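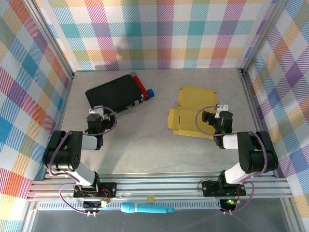
Incidencia 2358 — Célula bimanual, demostración de jornada de puertas abiertas
Estado: cerrada con observaciones
Abierta por: Valeriano Vidal (Lorkent, integración)
Asignada a: Fulgencio Ortuño (Lorkent, control)
Instalación: nave de Arroyo, puesto de demostraciones
Software de célula: Watent, rama de demo
Prioridad: alta (visita de Fakitz con hora fijada)

Descripción inicial

Durante el ensayo previo a la jornada de puertas abiertas, la secuencia de manipulación de cartón se detiene de forma intermitente. El brazo derecho alcanza la pose de aproximación, cierra la pinza y el supervisor devuelve el código 692 (consigna de apertura no alcanzada en el tiempo previsto). El brazo izquierdo queda en espera de sincronización y la secuencia completa aborta. Tras rearmar, el ciclo siguiente puede terminar bien o fallar en el mismo punto. No se ha encontrado relación con el tiempo que lleva encendida la célula.

La visita de Fakitz incluye dos pases de la demostración, uno por la mañana y otro después de comer. El guion tiene tres partes: manipulación del cartón desplegado, manipulación de una tira estrecha y aproximación de ambos brazos a un maletín rígido. Solo falla la parte de cartón y, con menos frecuencia, la de la tira.

Registro de actuaciones

08:10 — V. Vidal
Reproducido al tercer intento. Adjunto el volcado del supervisor. El error aparece siempre con la pinza en contacto con el material, nunca en vacío. Velocidad global al 60 %. Bajándola al 30 % sigue apareciendo.

08:25 — F. Ortuño
Revisado el volcado. La consigna de cierre es la de la demo de enero, preparada para piezas rígidas de más espesor. Con cartón fino los dedos llegan al final del recorrido antes de que el lazo dé la consigna por cumplida y salta el tiempo límite. Encaja con que en vacío no falle: en vacío el supervisor no exige confirmación de agarre. Antes de tocar parámetros, comprobad conectores y recorrido de los cables de ambas muñecas.

08:40 — V. Vidal
Cables comprobados con la célula en paro. Los bucles de las muñecas tienen holgura en todo el recorrido de la secuencia, movido a mano articulación por articulación. Conectores de base apretados. Sin cambios: el 692 vuelve al segundo ciclo.

08:55 — F. Ortuño
Descartado cableado. Cargad el perfil «material fino» y subid el tiempo de confirmación a 495 ms. No cambiéis la fuerza todavía; una cosa cada vez. Haced una serie de 16 ciclos y anotad los fallos.

09:20 — V. Vidal
Perfil cargado. Serie completa de la parte de cartón sin código 692. En la parte de la tira, dos paradas, ambas con el código de objeto no detectado, que es otro distinto. Entiendo que son dos problemas separados. ¿Abro incidencia nueva o seguimos en esta?

09:25 — F. Ortuño
Seguid en esta, no hay tiempo para papeleo. Mandad una captura de la cámara de muñeca en la pose de agarre de la tira. 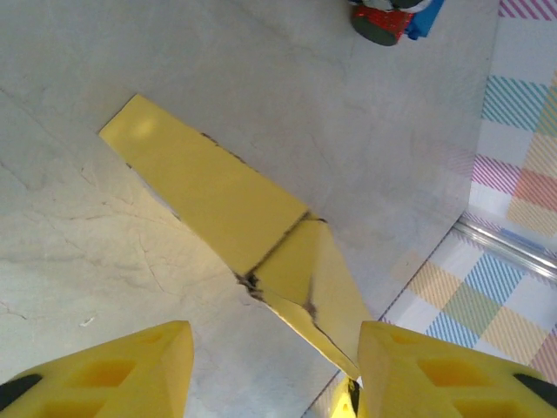

09:35 — F. Ortuño
Recibida. La tira está doblada y el borde del pliegue es irregular. El extremo que entra entre los dedos es bastante más estrecho que el resto, y el punto de agarre se calcula suponiendo anchura constante. Además, tira y dedos son amarillos. El segmentador separa por color en primera instancia y en esa zona puede fundir las dos regiones. Propuesta:

1. Activar la máscara fija de la pinza en la configuración de la cámara de muñeca. En la rama de demo viene desactivada.
2. Desplazar el punto de agarre hacia la parte ancha, por encima del pliegue.
3. Bajar la exposición un paso. El lado izquierdo de la superficie sale muy claro y en él se pierde contraste.

09:50 — V. Vidal
Aplicados 1 y 3. El punto 2 obliga a reprogramar la aproximación, porque el brazo tendría que entrar más adelantado y pasaría cerca de la botella roja. Prefiero no modificar trayectorias el día de la visita.

09:55 — F. Ortuño
De acuerdo. Dejad la 2 para después. Comprobad que la máscara no recorta el hueco central entre los dedos; si lo recorta, el objeto desaparece justo cuando interesa.

10:10 — V. Vidal
Lo recortaba. Corregido el polígono a mano. Tres ciclos seguidos de la tira sin parada. Guardo la configuración como copia local y bloqueo la edición desde el panel hasta que termine la visita.

11:05 — V. Vidal
Primer pase con Fakitz terminado. Cartón y maletín sin incidencias. En la tira, una parada con objeto no detectado, rearmada desde el panel; el segundo intento completó. Los visitantes preguntaron por el tiempo de rearme y pidieron ver el registro del supervisor en pantalla, de modo que la parada se usó para enseñarlo. Preguntaron también si el cambio de perfil puede hacerse sin detener la secuencia. Respuesta dada: en la versión actual, no.

15:40 — V. Vidal
Segundo pase completo sin paradas. Fakitz solicita por escrito los valores del perfil de material fino. Pendiente de autorización comercial.

Causa

a) Código 692: perfil de pinza heredado de la demo anterior, inadecuado para cartón.
b) Objeto no detectado: máscara de pinza desactivada y similitud de color entre dedos y material. El pliegue de la tira contribuye, sin cuantificar.

Pendiente

— Reprogramar el agarre de la tira (F. Ortuño).
— Probar la misma secuencia con material de otro color para aislar el efecto de la máscara.
— Incorporar la selección de perfil a la lista de arranque. Hoy depende de que alguien se acuerde.
— Trasladar el polígono corregido a la rama principal de Watent. La copia local se pierde si se reinstala el puesto.

Nota de cierre — F. Ortuño
Se cierra por cumplimiento del objetivo de la jornada. El apartado b) no se considera resuelto; si reaparece, reabrir esta misma incidencia y adjuntar captura de muñeca junto con el volcado.

Comentarios (2) · Compartido 0 veces
Última actualización: 30 de septiembre de 2021
© Lorkent — Soporte de integración · Contacto · Volver arriba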